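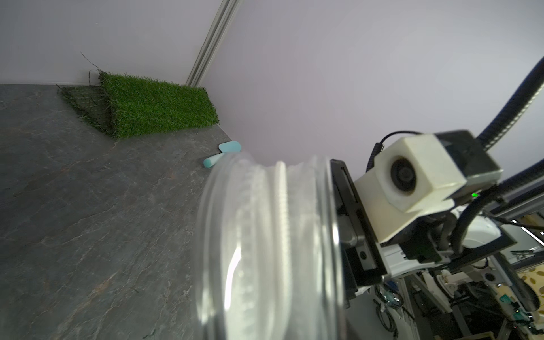
Figure 2. Wrist view with the glass jar at the gripper, threaded rim toward the back of the room. A finger is against the side of the jar.

4.2 Living with the Drusico kit

I should say up front that I wanted to like this kit. We bought the Drusico wrist package from Wutodero at list price (no discount, no loaner, and they haven't seen this text), and it came in one box with the camera, the cables, the printed housing and a license for the grasp software. Taner Ateş had it bolted to our arm before lunch. The manual is short and the bolt pattern matches what it says on the drawing, and after the adapter mess I described in Section 3 that alone put me in a good mood.

Glass is where I started to learn something. Most kit reviews I read while planning this one stick to boxes, cans and plush toys, and I get why — they're easy to see and they don't break. Our project is about kitchen sorting, though, so clear jars were always going to be a big part of the test. Look at the side wall in Figure 2. You get bright streaks running down it, and you see the floor straight through the rest. The rim is a different story! Those raised threads give the software real edges to hold on to, and in our settings file I ended up weighting the rim much more heavily than the wall. Drusico's default does the opposite, and I'd love to see them change it.

We ran 125 trials per object class, with the same start pose each time and the lights left alone. I don't report a single success score for glass, for the reason given in Section 2: a jar that's held but tilted is useless to us, and the kit's own log calls it a success. Taner and I scored tilt by hand from the recordings. It was slow work and I wouldn't wish it on anyone, but we disagreed on only 23 clips, and we settled those by watching them together.

A few words on the view itself. The camera sits close to the object, and for jars I've come to think that's the right call. You lose some of the room, sure, but you keep the rim and the finger in the same picture, so a bad contact is something you can spot yourself without digging through force data. The Hokero mount we tried last October stood farther back and gave prettier video, and I found it much harder to judge a grasp from.

Cables are my main complaint. The sleeve is thick and it has opinions about where the wrist should go. On long reaches I had to slow the last joint down, and the supplied clips are too few for an arm our size. We bought more. The indicator light on the housing is small but green is easy to pick out, and I used it more than the status page in the software (which takes forever to load on our lab machine).

Would I buy it again? For opaque objects, yes, right out of the box. For glass I'd budget a week of tuning and start from the settings file in our supplement. Carvalho sells a similar package with a softer finger pad, and we've ordered one for the next round of trials, with the same jars and the same scoring sheet.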